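**Re: [linens] Fabric softener and towels, the Vasell trial**

Abílio Cardoso wrote on 9 February 2022:

> Hello all,
>
> I finished the softener trial I promised in September. Two sets of terry towels from the same order, all washed warm, all tumble dried. One set got Vasell softener at the dose on the bottle, the other got nothing. After 53 washes the softener set still feels better in the hand. My wife picked it blind. I also poured water on both and they both soaked it up fine.
>
> My conclusion is that the old story about softener ruining towels is just that, a story. I'm going to recommend we switch the guest rooms at Felside over to it. The cost comes to very little per load and guests notice a soft towel more than anything else in the bathroom.
>
> Can anyone give me a good reason not to?
>
> Abílio

Abílio,

I can give you a few, though I admit the number of washes is more than most of us would have had the patience for, and I'm glad someone did it.

First, "poured water on both and they both soaked it up fine" is carrying a lot of weight in your message. How much water, and how long did it take? A towel lying flat in a sink will take up a cupful sooner or later whatever you've put on it. What people complain about is the towel that pushes water around on your back for the first few seconds. Cut a square from a towel in each set, drop both squares flat on a bowl of water, and time how long each one takes to sink. It costs you two towels. I'd believe that result, whichever way it went.

Second, your wife picked the soft one blind. Fine, but that's what softener is for. It leaves a coating on the loops and the coating feels slick. I never doubted that part.

Third, what was your water like? You're on soft water at Felside, if I remember the last thread correctly. I'm at Geltisby, where the kettle needs descaling all the time and a line-dried towel can stand up by itself. A trial on soft water doesn't tell me much about my laundry room, and I suspect half the list is in my position. The stiffness people blame on skipping softener is often detergent that never rinsed out, plus minerals. I cut our dose in half and added a second rinse, and the towels came back to something like normal over a few weeks. I haven't got a control set for that, so throw it back at me if you like.

Fourth, the dryer. You don't say whether you cleaned the lint screen between sets, or whether both sets ran in the same machine. If the plain towels always went in second, they went into a drum that had just had softener tumbling around in it. Some of that will have rubbed off, and your "nothing" set may not have been nothing.

On cost, "very little per load" is how these things get bought. We run 600 loads in a decent season. Work out the bottles, and then work out who carries them down the stairs and who cleans the sludge out of the dispenser drawer. I used to do that job and I don't miss it.

I looked at the Neves leaflet too, before anybody sends it to me. It has a chart with no numbers up the side and a line that goes up. They say their towels "stay thirsty for life." Whose life? I wrote and asked what test they used and got back a discount code.

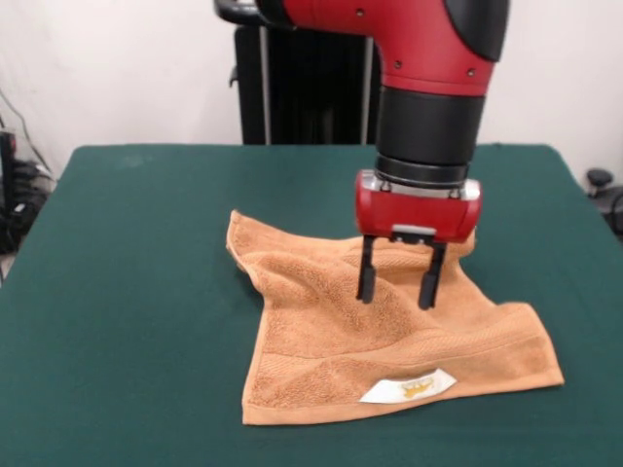 So what would I do with a towel that has already gone slick? Wash it hot, twice, with half the usual detergent and no softener, then dry it on medium and shake it out hard before folding.

Some people here swear by vinegar in the rinse. I've tried it and couldn't tell the difference, apart from the smell, and the manual for our older washer warns against it because of the rubber seals. Baking soda I have never seen do anything at all to a towel, but I'm open to being shown. Please don't use both together. They cancel each other out and you've made salty water.

If you do go ahead with the guest rooms, would you hold back one floor and leave it plain? Same towels, same dryer settings, but plain loads first thing, before the softener ones go through. Then ask the housekeepers which bathroom mats are wetter at checkout. They'd know before any of us.

I'd also like to hear from anyone on hard water who has used the Vasell stuff for more than a month. Brand loyalty aside, please say what dose you used and whether you line dry. The last time we had this argument, half the replies turned out to be about dryer sheets, and I would like to keep those in their own thread.

R.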